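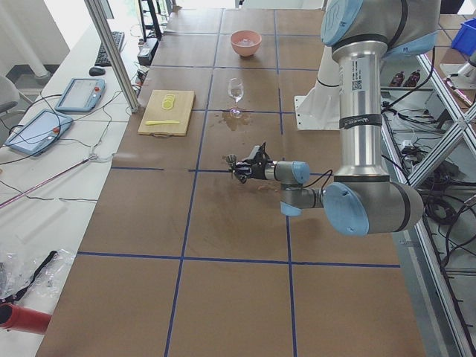

Eris Drink Preparation Set
Catalog number 531
Supplied by Henside Teaching Equipment

The Eris set provides the tools needed to prepare and serve a glass of iced water with lemon. It is intended for hospitality courses, school kitchens, and daily living programs in which learners practice slicing, measuring, and pouring at a table. Each set is packed in a single carton and may be ordered by departments holding an account with Henside, or by written purchase order.

Contents of the set

Cutting board. Bamboo, rectangular, with a handle at one end. The board is large enough to hold a sliced lemon and the knife side by side.

Knife. Yellow plastic, one piece. The knife is suited to lemons, limes, and other soft fruit. It should not be used on frozen food or hard rinds.

Ice bowl. Pink plastic. The bowl may also be used for water when ice is not required.

Stemmed glass. Clear glass, with a footed base. Replacement glasses are available singly.

Double jigger. Stainless steel, with a wider cup and a narrower cup.

Lemons, ice, and table covering are not included.

Preparing the table

Henside recommends that the table be covered before any pouring exercise. Plain brown paper is inexpensive and shows at once where liquid has fallen, a point many instructors find useful when discussing pouring technique with a class. Painter's tape may be applied over the paper to divide the surface into places for the board, the glass, and the bowl. The paper should be changed when it begins to wrinkle or tear. Paper left damp overnight may stick to a varnished tabletop.

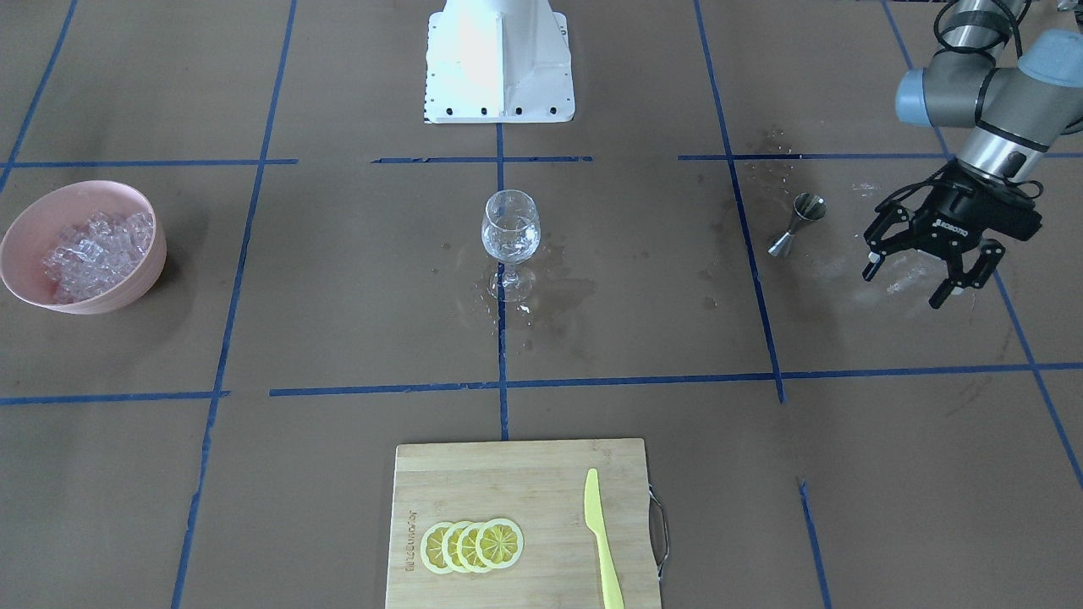 Pichit Hemmin asked whether the tape would hold once the paper became damp, having found that masking tape lifted at the corners during an afternoon class at Tinard. Our advice is to press the strips down on dry paper and to run the outermost strips past the paper's edge onto the table itself. Small gaps where strips meet are of no consequence. Strips that lift should be replaced between classes — a loose end will catch on the foot of a glass.

Suggested use

The lemon is sliced first and the slices are left on the board, overlapping, with the knife laid beside them. The glass is placed toward the middle of the table, well away from the edge. Ice is brought to the table last. Instructors may ask learners to measure with the jigger before pouring, or may omit this step for beginners.

The glass should be filled no higher than the widest part of the bowl. Spilled water around the foot of the glass is to be expected in early lessons and should be blotted before the glass is lifted.
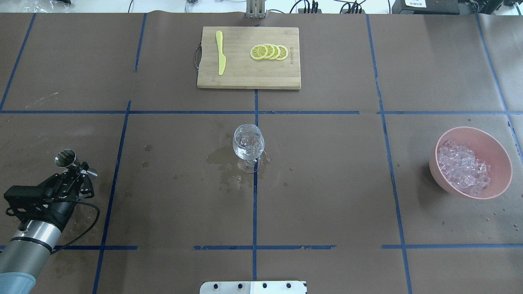

One customer comment on the earlier edition of this page stated that the ice bowl "could be bigger, as ours is full to the rim before everyone has had a turn." A larger bowl is under review and is expected in the October price list. Until then, a second bowl may be added to any order under the spare parts heading.

Care and cleaning

The board should be wiped with a damp cloth, rinsed briefly, and stood on edge to dry. It must not be soaked or placed in a dishwasher. A light coat of food-safe mineral oil, applied each term, will keep the grain from drying out. The knife and the bowl may be washed by hand in warm water with mild detergent.

The glass should be washed separately from the other items and held by the bowl, not the stem, while drying.

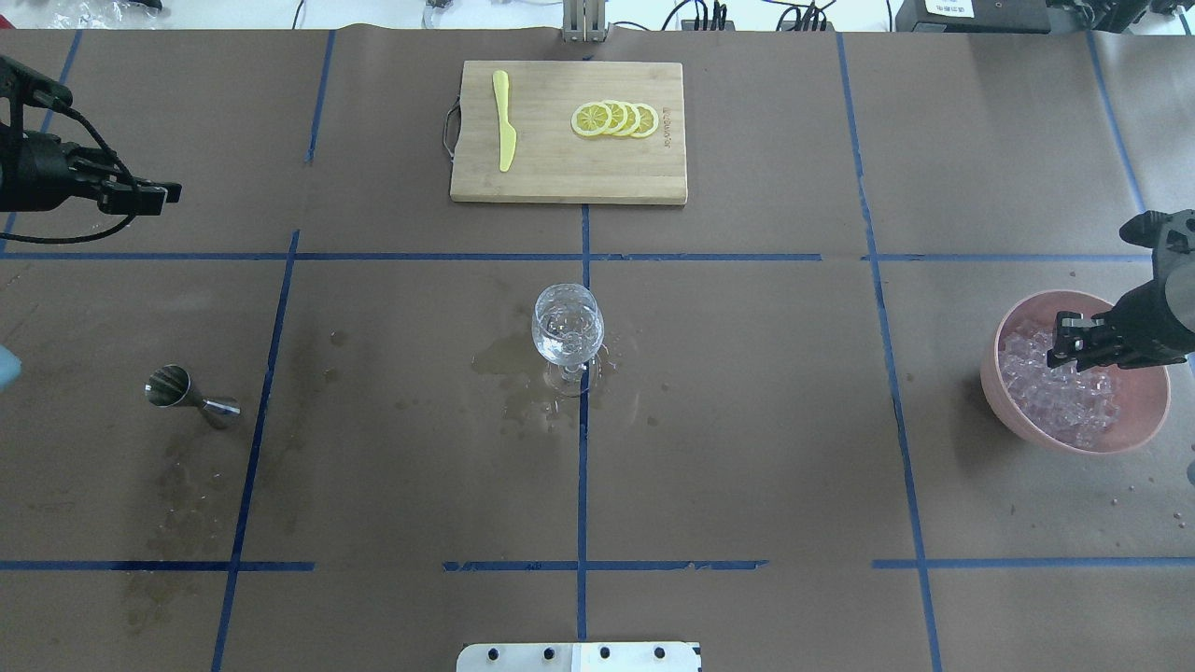
The jigger should be rinsed after contact with lemon juice and dried with a soft cloth to prevent water marks. Abrasive pads will dull the polish. It can be stored in the ice bowl when the set is returned to its carton, provided both are dry.

Ordering and returns

Unused sets may be returned within 30 days of delivery in the original carton. Glass broken in transit will be replaced without charge if reported in writing. Stock at the Rácz warehouse stood at 91 sets when this page was revised. Orders for more than one carton are shipped together where possible.

Spare parts available: cutting board, knife, ice bowl, stemmed glass, double jigger. Please quote the catalog number on all correspondence.

Page revised Aug 1, 2021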